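Hisia wooden marble run, the big set: my review after a month

I bought the Hisia marble run in May for my niece and nephew, and I'm writing this with one still clattering away in the next room. We love it! I'd looked at the Pallton one first (cheaper, thinner tracks), but Leanne Rowbotham at the toy library in Carkthorpe let us try both, and the kids went straight for this.

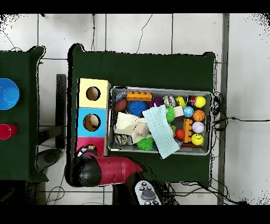 Setup took us 15 minutes the first time, and that included an argument over who got the spiral. The pieces grip each other well, so you can go up four levels before anything wobbles. Only 18 marbles come with it, and they vanish fast in a house with toys everywhere. A small spiky purple ball can hide beside a bigger blue one, so imagine what happens to a marble! Buy spares. The tracks are smooth right to the ends, and the long curve at the bottom makes a lovely low rumble.

My one real gripe is the instruction sheet, with tiny drawings and the colors printed so dark that the green and blue tracks look the same.
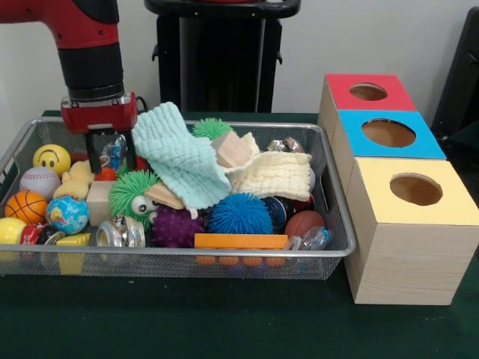 Smiley ball, baseball and mini basketball: all too big for the track.

We gave up on the sheet by the second day and the builds got much better. My nephew found you can run 2 lanes into one funnel if you tilt the upper piece a little, and he has shown this to every visitor we've had.

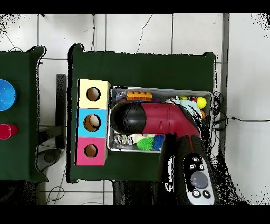

The funnel does jam now and then when both lanes arrive together, but a tap sorts it out. I'd still get this set over the smaller one, and I'm already looking at the add-on with the bell.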